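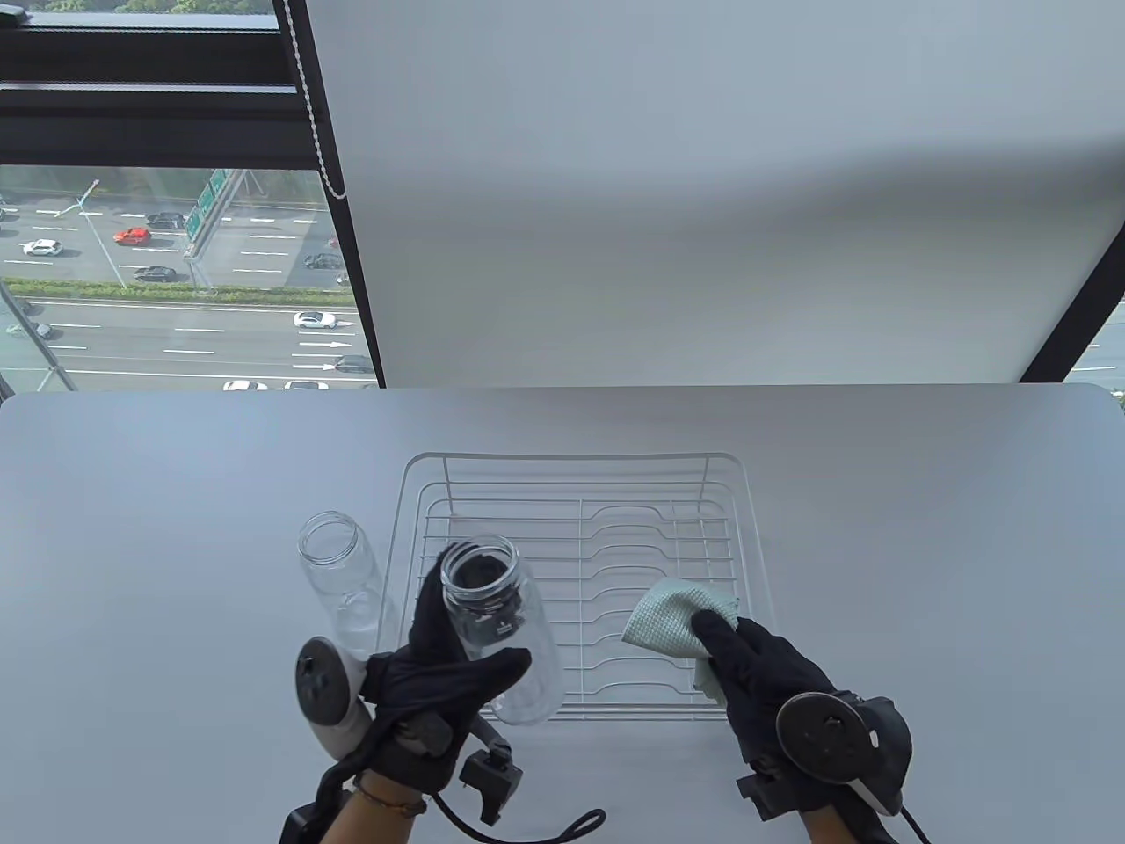 A glass jar beside a wire drying rack.

How to make a quick-cured seed collection for the kitchen shelf

Home-saved seed keeps well in glass, provided the seed is dry before it goes in. Most failures in storage come down to moisture. This page covers cleaning, drying, testing, jarring and labelling for beans, peas, tomatoes, lettuce and the common annual flowers. It does not cover seed that must be stored moist, such as oak, chestnut and most magnolias.

The method is the one used by the Tsuji seed exchange, with changes to the drying stage by Kimie Katayama, who keeps the exchange's bean lines.

What you need

Paper envelopes or small paper bags
A kitchen sieve and a shallow tray
Unglazed plates or a fine mesh screen
Silica gel, the indicating type
Glass jars with threaded necks and close-fitting lids
A pencil and stiff card for labels
Scales reading to one gram or better

Plastic boxes can be used for a single winter. They let water vapour through slowly and are not suitable for longer storage.

Choosing what to keep

Save seed from open-pollinated varieties only. Seed from F1 hybrids will grow, but the offspring will vary. Beans, peas, lettuce and tomatoes mostly pollinate themselves and are the best crops to begin with. Squashes cross readily and need hand pollination if more than one variety of the same species is in flower nearby.

Mark the parent plants while they are still growing. Look for plants that are typical of the variety, free of virus and neither the first nor the last to bolt. Tie a piece of wool to the stem and do not pick from those plants for eating.

Harvesting

Leave bean and pea pods on the plant until they are brown and the seed rattles. In a wet September, pull the whole plant and hang it upside down under cover. Lettuce heads ripen unevenly, so shake them into a bag every few days. Tomatoes should be fully ripe, a little past the stage at which you would eat them.

Cleaning dry seed

1. Crush the pods or heads by hand over the tray.
2. Pass the material through the sieve. Choose a mesh that holds back either the seed or the chaff.
3. Winnow what remains by pouring it from one bowl to another in a light, steady draught.
4. Pick out split, stained or shrivelled seed. In beans and peas, discard any seed with a round hole, as this is the exit hole of a weevil.

Cleaning wet seed

1. Squeeze the tomato pulp and seed into a cup and add the same volume of water.
2. Cover loosely and leave in a warm place for 2 days. Stir morning and evening. A skin of mould on the surface is normal.
3. Add more water and stir hard. Sound seed sinks. Pour off the pulp and the floating seed.
4. Repeat until the water is clear, then drain through the sieve.
5. Spread the seed on an unglazed plate. Do not use kitchen paper, which sticks to the seed coat.

Drying

Air drying comes first. Spread the seed one layer deep in a shaded room with moving air and turn it daily. Small seed needs a week and large beans need three. Do not use an oven, a radiator shelf or direct sun, as the seed can be killed long before it looks damaged.

Air-dried seed is in balance with the room, and in most British houses that is too damp for long storage. The second stage uses silica gel. Weigh the seed, put it in a paper envelope and seal it in a jar with an equal weight of dry gel. A batch of 191 g of beans therefore takes 191 g of gel. Leave small seed for a week and large seed for 13 days, changing the gel if the indicator turns before then.

Weigh the seed again when it comes out. The same batch of beans came out at 172 g in Katayama's notes. If the weight is still falling, return it to fresh gel for a few more days.

Testing for dryness

Put a bean on a hard surface and strike it with a hammer. A dry bean shatters. A bean that squashes or dents needs more time. Long, thin seed should snap when bent. For very small seed, go by weight alone.

Preparing the jars

Wash jars and lids in hot water with a little washing-up liquid and rinse well. Discard lids with rust or a cracked seal. Stand the jars to drain, wipe them with a clean lint-free cloth and leave them open overnight. Water held in the screw thread is easily missed and is enough to undo a week on the gel, so run a corner of the cloth round the neck before filling.
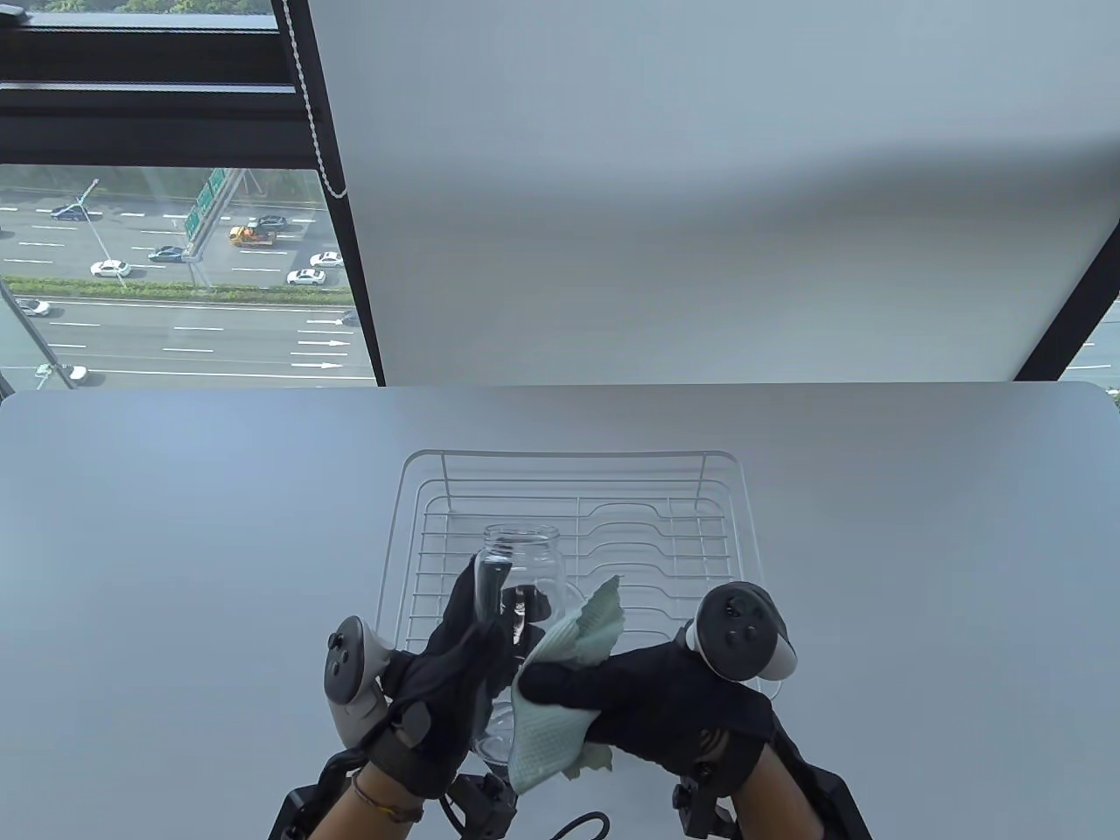 Filling and labelling

1. Keep each variety in its own paper envelope inside the jar. Several envelopes can share one jar.
2. Write the crop, variety, year of harvest and number of parent plants on each envelope in pencil. Ink fades.
3. Add a small sachet of dry gel at the bottom.
4. Close the lid firmly and put a second label on the outside listing the contents.

Storage

A cool, dark cupboard on an inside wall is adequate. A refrigerator is better if the seal is good. When taking a jar from the refrigerator, let it reach room temperature before opening it, or water will condense on the seed. Do not freeze seed that has failed the dryness test.

Onion and parsnip seed should be used the following spring. Lettuce keeps for three or four years, beans and peas for three or more, and tomatoes often for longer.

Checking germination

Each February, place ten seeds on damp paper in a closed bag and keep it at room temperature. Count the sprouts after the normal germination period for the crop. Seven or more is satisfactory. With four to six, sow more thickly. With fewer than four, grow the variety that season to renew the stock.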